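Findska Trondden 2 Hand-Held Gripper Set

Home > Data Capture > Hand Tools > Trondden 2

Overview

The Trondden 2 is a two-finger parallel gripper worn and operated by hand. It records the same finger geometry that is fitted to the Brornora bench arm, so that a task demonstrated by a person can be used to train the arm without remapping the grasp. Sets ship as a left and right pair.

Intended use

Light household and shop-floor chores: sorting, tidying, placing small parts in bins, clearing a desk. Items should be rigid or semi-rigid. Cloth folding is supported for recording only; the trained policy supplied with the Brornora arm does not fold.

Specifications

Maximum opening: 112 mm
Payload, per gripper: 2 kg
Recording time per charge: 4 hours
Finger pads: replaceable, ridged
Actuation: manual trigger
Operating temperature, upper limit: 40 °C

What the trained arm can do at present

Customers ask whether a machine can take over a chore outright. For most chores the answer is no. Picking up a single pen from a clear surface is reliable. Picking one pen out of a pile, turning it and setting it upright in a cup is a different job, and the arm still drops or jams the pen often enough that an operator should stay within reach of the stop button.

Patterned tablecloths, clear or frosted plastic and thin flat objects remain difficult. Thin paper should be treated as unsupported. The arm is slower than a person at every task on the current list — plan cycle times on that basis.

Shop-floor work is further along. Where parts arrive in a fixture and leave in a fixture, the Cherkaoui cell controller can run the arm without supervision between tray changes. A kitchen table or a desk has no fixtures, and results from one should not be assumed for the other.

Recording notes

Grip long items near the middle and keep them vertical before release. Close the fingers fully between grasps. Discard any take in which the item slips in the pads.

Maintenance

Wipe pads with a dry cloth. Check linkage screws in October and again in spring if the set is in daily use. Do not oil the linkage.

Ordering

Supplied with charger, spare pads and hard case. The Brornora arm and Cherkaoui controller are ordered separately. Page revised March 2, 2023.
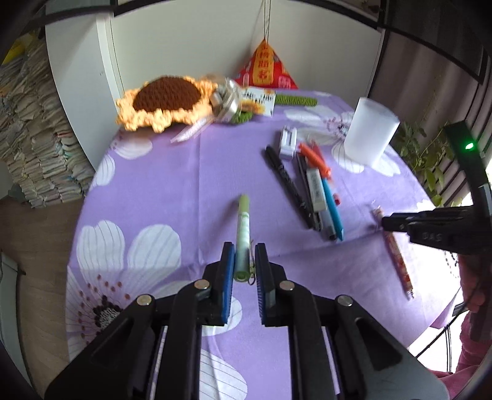 Reader comment from deskbound_mt: We run the arm on outgoing parts trays and it earns its place there. For tidying up at home I would wait. By the time I have cleared enough space for it to work, the chore is mostly done. Does the folding policy have a release date, or is it still recording only?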